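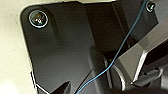
Reviewed by D. Trummer

I bought the Rivness anti-fatigue mat because I stand at a counter most of the working day and my heels had started to hurt by lunch. My shoes are fine. The floor is hard tile over concrete, and it was wearing me out.

I have had the mat down for 2 months. It is a single piece of dense foam with a textured top. It came rolled up, and the corners stayed curled until the next morning. I put a few heavy books on them overnight and they have been flat ever since.

The foam is firmer than I expected. My old Gisico mat was softer and felt better for the first hour, but it packed down in the middle and I ended up standing in a dip. The Rivness still springs back when I step off. My heels are better. My lower back is the same as before.
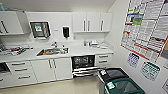
Cleaning and grip

Spills wipe off with a damp cloth and dish soap. Crumbs are harder, as they sit in the texture and need a stiff brush. The underside grips well on clean tile. With dust under it, the mat creeps toward the counter, so I lift it and sweep once a week.

It does smell of rubber when new. I left it in the garage for 2 days and that took care of most of it.

The edges are beveled, but a cart will still catch on them. If you roll anything past your counter, buy the shorter size.

Mine came from Farnelmont, model 822, in gray. I would buy it again at the sale price. Four stars out of five.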